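Posted in: Workshop Diary, Robots & Other Time Sinks

Three grippers, one arm, and a lot of blue plastic

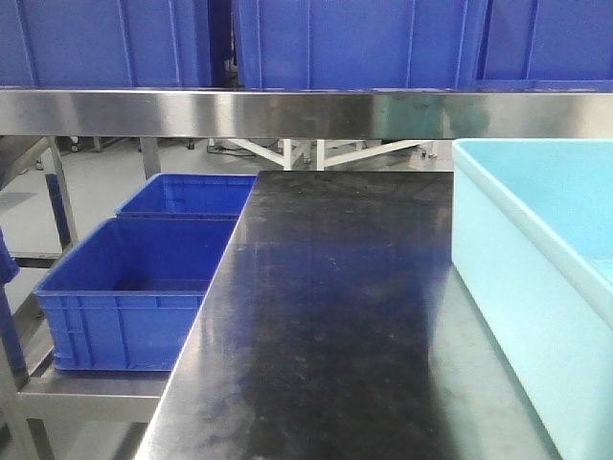 I've been promising a gripper post since the start of September and I keep putting it off because every time I sit down to write it I find one more thing I want to try first. So I'm drawing a line under it today, half-finished opinions and all. The short version is that we have three grippers to choose between for the tote-picking cell and I've spent more hours with them than I have with my family lately (sorry, all). The job is moving small goods out of crates and over to a big tub, and I wanted to test on the real layout instead of a nice clear bench. That means the pair of deep blue crates down on the lower steel shelf, the shiny black tabletop in the middle, the pale tub across on the other side, and that great thick shelf edge running right over the top of everything, waiting to be hit by somebody's elbow joint. Mine included, as my forehead can tell you.

The arm is our old Drenton, which most of you will remember from the pancake business. It's a six-axis thing with a perfectly decent reach and a wrist that's just a bit too chunky for tight spots. Keep that in mind because it matters a lot further down.

First up, the Buschmann two-finger. I love this gripper. I loved it out of the box. It's parallel jaw, electric, beautifully made, and the fingers come off with two screws so you can swap in your own printed ones while your tea's still hot. Zorica Softić lent it to us from the other lab and I've been dodging her emails ever since, because I don't want to give it back! It picks up boxes like it was born to. Tins, tape rolls, the little cardboard cartons we use for test stock, all good. You tell it how hard to squeeze and it squeezes that hard, and it reports back the jaw width so you know whether you've caught anything.

Where it comes unstuck is the corners of the crates. The walls go straight down and if something's jammed up against one, there's no room to get a finger behind it. I tried coming in on an angle, and then the Drenton's big silly wrist wants to go exactly where the shelf edge is. I tried sweeping the thing out into the middle first with one closed finger, like you'd do with a pea on a plate, and that does work, but it adds 6 seconds to the pick and looks completely ridiculous. Maricruz Xolalpa walked past while it was doing it and asked me whether it was looking for its keys.

So, number two, the Stutivmont suction head. Single cup, bellows type, with a vacuum pump on board so you don't have to run an airline down the arm. I'd written this one off before it even arrived, I'll admit. Suction to me has always meant a hissing noise and a thing on the floor. But for corners it is brilliant! It comes straight down from above, skinny as anything, doesn't care in the least about the walls, and the wrist stays nice and upright and out of trouble. Flat-topped cartons jammed in the corner, up they come.

Then I gave it a mesh bag of hex nuts and it just sort of kissed it and went away again. Mesh bags, anything with a hole in it, anything with a crinkly wrapper, forget it. We also lost a whole afternoon to dust. The cup picks up fine grit off whatever it touches and the seal gets worse so gradually you start blaming your code. I rewrote half the approach routine before Trevor Kershaw wandered over, wiped the cup with his thumb and fixed it. He was very decent about it, I'll give him that. I now wipe the cup before every run and the approach routine has gone back to how it was.

Number three is the Jasus, and I don't quite know what to make of it. It's a soft gripper, four floppy silicone fingers that curl in when you give them air, and everybody who comes in wants to shake hands with it. It'll pick up the bag of nuts. It'll pick up a sponge, a lemon, a rolled-up pair of socks (don't ask, the socks were clean). It's very forgiving if your camera's a few millimetres out, which ours nearly always is. But it's wide when it's open, wider than you'd think, and in the near crate it fouls the walls anywhere but the middle third. It's also slow to let go. You tell it to release, it has a little think, the fingers uncurl one after the other, and whatever you were carrying rolls off at a jaunty angle into the tub. Fine for socks. Less fine for the glass jars, so I've stopped doing the jars with it.

I ran each one for 50 picks with the same mixed load, tipped in fresh each time so I couldn't cheat by placing things nicely. I'm not going to put a big table up because I changed the lighting partway through the Jasus runs and Mirsad Kneževič would never let me hear the end of it. What I'm happy to say is that the Buschmann missed the fewest, the Stutivmont was fastest when it worked, and the Jasus was the only one that had a decent go at every item.

Now, the camera, because I got a few questions on that after the last post. We've got a depth camera up above the workspace and it does not enjoy my table. Glossy black is a rotten surface for depth. You get long pale streaks off the overhead lights and the camera decides there's a hole there, or a wall, depending on its mood. I've had the planner swerve politely around a reflection. Smears make it worse, so there's now a microfibre cloth living in my back pocket, though you wouldn't know it to look at the tabletop most days. Blue crates on the other hand are a pleasure. They've got one strong colour, a clear rim and good straight ribs, and I can find the edges in plain RGB without touching the depth at all. The pale tub is somewhere in between. It's smooth all over so there's not much for the matching to hang on to, and I ended up just telling the software where it is and asking everyone very nicely to leave it alone. (They don't.)

A matte mat would sort the table out, I know, I know. Trevor's already told me. I've got one on order and it's stuck somewhere between here and wherever mats come from.

Controller-wise I've kept everything on the Drenton's own box for now. I had a go at running the planning on a separate machine and sending joint targets over, and it was smoother through the bit under the shelf, but I kept getting dropouts and an arm that pauses for no reason makes me jumpy. I'd like to come back to it when I've got a better cable. The cables generally want a tidy up, if we're honest, there's a tangle on the floor by the white stand out the back that I've been stepping over for weeks.

What am I going to go with? I'm leaning towards the Buschmann with a suction cup bolted on beside the fingers, so I can poke down into corners with the cup and do everything else with the jaws. Maricruz has drawn up a bracket that looks good on paper and adds 3 centimetres to the width, and I need to check that against the crate opening before I get too excited. Weight should be all right. The other option is a tool changer, and I priced one, and then I closed the tab and went and had a biscuit.

If anyone's done the fingers-plus-cup thing on a chunky wrist, please leave a comment, I'd especially like to know where you ran the hose. And Zorica, if you're reading, it's in very good hands and I'll ring you next week.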